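# Wivitum Pauses Home-Assistance Arm Program After Gripper Fault at Bronstead Test Site

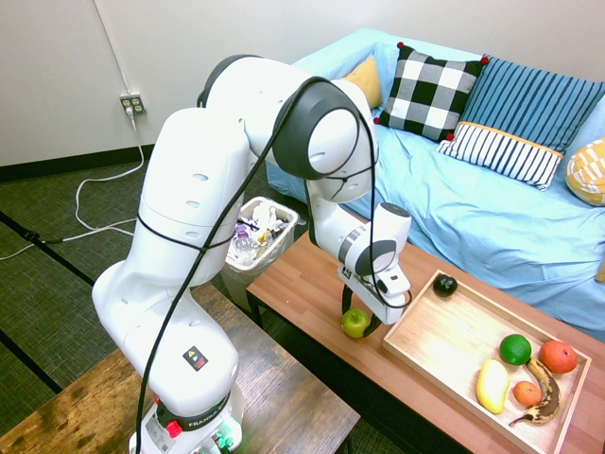
*A Franka arm with its gripper beside a green apple at the living-room station, Bronstead.*

BRONSTEAD, 7/21/18. Wivitum today announced a temporary pause in part of its home-assistance robotics program following a gripper fault at its Bronstead test site. No person was injured. The company has notified its program partners and is publishing the main findings of its internal review.

The fault occurred during a routine series of pick-and-place trials in which a robot arm moves fruit between a coffee table and a tray. During one transfer, the control software reported that the gripper had released its load when the fingers were still closed. The arm then began its return move while holding a piece of fruit and struck the raised side of the tray. The tray was pushed off the table. The operator on duty pressed the stop button and the arm came to rest.

Damage was limited to the tray, which was replaced, and to one gripper finger, which was bent and has been taken out of service for measurement. The arm itself was inspected and passed all joint and brake checks.

**Findings of the review**

Wivitum's review team examined the records of 400 transfers carried out at the living-room station before the event. In 6 of those transfers, the same false release signal was present in the log. In each of those earlier cases the fruit happened to leave the fingers in time, so the trial was recorded as a success and no alert was raised.

The team traced the signal to a timing error in software written by Wivitum. The release command and the finger position reading were handled by separate processes. When the second process fell behind, the controller accepted an old position reading in place of a current one. The delay needed to produce the error was 70 milliseconds. Delays of that length were most common late in long sessions, when the logging computer was also writing stored data to disk.

The review found no defect in the arm or in the gripper hardware. Both behaved as commanded. The fault lay in the layer of software that Wivitum supplies between the trial planner and the arm's own controller, and the company takes full responsibility for it.

The review also noted two weaknesses in working practice. Trials were scored on the final position of the fruit alone, which allowed earlier warning signs to pass without comment. In addition, the written procedure permitted an operator to adjust objects on the table between transfers without first placing the arm in a stopped state. The operator on duty was standing clear of the table at the time of the event, as the procedure recommends but did not then require.

"A false release signal is a serious matter in a machine meant to work in people's homes," said Rommel Pangilinan, director of safety at Wivitum. "The contact we recorded was with a tray. We have reviewed it as if it had been with a hand, and the program will stay paused at the affected stations until the corrections have been tested."

**Corrective action**

The following measures are in effect or under way:

- All transfer trials that depend on the affected software are suspended at the Bronstead site. Work that does not involve arm motion continues.
- The controller will reject any finger position reading that does not carry a current time stamp. If no current reading is available, the arm will hold its position and call for the operator.
- Data storage has been moved to a separate computer at each station.
- Operators must stop the arm and confirm the stop before reaching over the table for any purpose, including the placing or turning of fruit.
- Trial scoring now includes the state of the gripper at release. Any mismatch between the command and the measured position ends the session.

Before trials resume, the corrected software must complete 3,000 transfers with no false release signal. These transfers will be run with a barrier in place and with no person inside the working area. The test plan includes deliberate delays in the position reading, so that the hold response can be checked under the conditions that led to the fault.

Cladov, an engineering firm that has worked with Wivitum on test methods, will observe the resumption trials and will receive the complete logs. Its report will be delivered to Wivitum and to the program's partners at the same time. Wivitum will not edit the report before delivery.

**Effect on partners and schedule**

The Treloar project, under which the living-room trials are carried out, had planned to extend its work to kitchen tasks in July. That extension has been postponed. A new date will be set after the Cladov report has been received. Work on the project's speech and scheduling tools is not affected.

Partners who hold a copy of the affected software have been sent a notice asking them to stop all powered gripper transfers and to keep their existing logs. A log-checking tool that searches for the false release signal is available on request and can be run without connecting an arm. Partners who find the signal in their own records are asked to report it, including in cases where the transfer was scored as a success.

Trial results previously shared with Treloar project partners are being rescored under the new rules. Corrected tables will be issued with a list of each changed result. Until then, partners are asked not to cite the success rates given in earlier project updates for the living-room station.

"We would like to see every log in which this signal appears, however minor the outcome," Pangilinan said. "Our own records held the warning before the event, and our scoring method did not bring it to anyone's attention."

**About Wivitum**

Wivitum develops software for robot arms that assist with everyday tasks in the home, including clearing tables, sorting food and handing over small objects. The company runs furnished test rooms at its Bronstead site, where trials are carried out under the supervision of trained operators.

**Contact**

Media questions should be addressed to the Wivitum press office, Bronstead. Partner questions about the software notice or the log-checking tool should be addressed to the Office of Safety, attention Rommel Pangilinan.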